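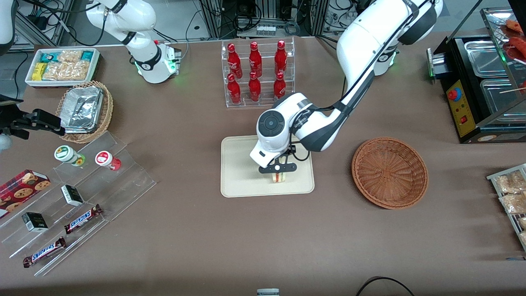
Lunch in Sikden starts early. By 11 the line at Balaskas is out the door and past the bus stop, and if you want the egg and pepper on a soft roll you should have been there already.

Four blocks, 3 sandwich counters, one bakery feeding all of them. That's Branulel, on the corner. Ovens on at 2 a.m. Almost 1,000 rolls before sunup, double crust on Saturday.

Rodrigo Robles bought the place from his uncle and kept the recipe. Kept the prices too, for a while. Then flour went up, then rent. "I raised the roll a dime and people called my mother," he says. She took the calls.

The counters fight over everything else. Mustard or no mustard. Toasted, pressed, cold. Jendari wraps in wax paper and won't cut in half, dont ask. Balaskas cuts in thirds, which makes no sense and works fine at a desk.

A new rent bill came in November: $3,675 a month for a room with one window and a drain that backs up. Robles signed. Cursed, then signed.

Go hungry. Bring cash, Jendari's card reader has been down since summer and teh guy who fixes it moved to Tucson.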